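Beteo Footwear Packing Kit
Hand, wrist adapter and task software for boxing paired shoes
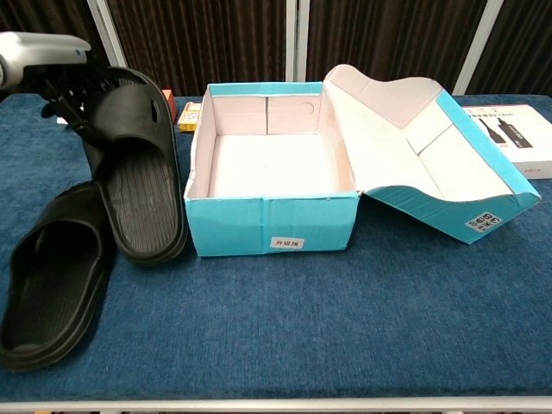 The kit is sold to shops and warehouses that already own a six-axis arm and want it to put pairs of shoes into retail boxes. It contains the Beteo multi-fingered hand, a wrist adapter, a control unit, one chest-height camera with bracket, and a license for the Justent task software. The arm is not included. A list of supported arms is sent with each quotation.

What the kit does

The base task is one pair, one box. The hand picks up the first shoe, places it in the open base, picks up the second, places it beside the first in the opposite direction, and closes the lid. Shoes may start flat or on their side. They do not have to be lined up with the box, but both must lie within reach and neither may be under the lid.

Slides and sandals are the default profile. They are harder to hold than closed shoes of the same size: the strap flexes, the footbed is open, and the weight sits in the sole. The profile takes the shoe by the strap or by the edge of the sole, depending on how it lies. If the first grip is poor, the software can rest the sole on the table and use it as a support while the fingers close again. This regrip adds time but does not stop the cycle.

Profiles for canvas shoes and low sneakers are supplied as well. Boots are not supported. High heels are not supported.

Boxes

Hinged-lid boxes, with the lid attached along one side of the base, are handled without extra parts. The lid should be open before the cycle starts. Separate lids need the second-arm option, see below.

Creased or slightly bowed panels are accepted. A base that has come unglued at a corner is not, and will normally be rejected at the check step. Tissue paper has to be laid in by hand. The software can be set to pause for it between the box check and the first shoe.

Labels on the box are not read in the base version. Matching a shoe size to a box label is a separate module and needs its own camera.

Work surface

Use a textured cloth or mat with some grip. On bare laminate or steel the box base tends to slide when the first shoe touches the wall. A plain color that differs from both shoe and box gives the most reliable detection. Dark shoes on a dark gray mat gave the most missed picks in our own trials. Blue and mid-green both work well.

Other items may stay at the back of the table if they are outside the pick zone. The zone is drawn in the setup screen and can be changed between batches. A plain curtain or panel behind the table is recommended where people walk past.

Setup and teaching

Mount the adapter, connect the control unit, run the hand calibration, then place the camera. Calibration takes 9 minutes and must be repeated after any change to the wrist adapter, including removing it and putting it back on.

A new shoe style is taught by demonstration. An operator guides the arm through the task with the supplied handset, and the software stores each run. Four clean runs are the minimum for a style close to an existing profile. A style that is not close will need more, and we suggest sending us a sample pair first. Runs can be stored, deleted or replaced one at a time – there is no need to reteach the whole style after one bad run.

Trial at Stodthorpe

The current software release was tested in May at our Stodthorpe workshop. The test used one arm, one table and slides only, with starting positions changed by hand between cycles. Of 214 cycles started, 143 finished with no regrip and no operator action. The remainder included both regrips that ended in a packed box and cycles stopped by the operator. We do not yet publish a split between the two. The figure should not be read as a line rate.

Care

Wipe the finger pads with a dry cloth at the end of each shift. Do not use solvent. Rubber soles leave a film on the pads, and grip drops slowly as it builds up. Pads are a wear part and are replaced as a full set. The joints are sealed and should not be opened by the user.

Options

Second-arm package, for separate lids and for holding the base while the shoes go in.
Label matching module, with camera.
Spare pad set.
Spare handset.
Table cloth, blue, cut to size – give the table length and depth when ordering.

Ordering and support

Orders are handled from Stodthorpe. Customers in West Africa can order through our Lagos office, which also holds spare pads and handsets. State the arm model, controller version and wrist flange pattern. Without the flange pattern we cannot confirm the adapter.

Software updates are included for the license term. Profiles taught under an earlier release will load in the current one, but must be run once at low speed before normal use.

Page updated 29 August 2026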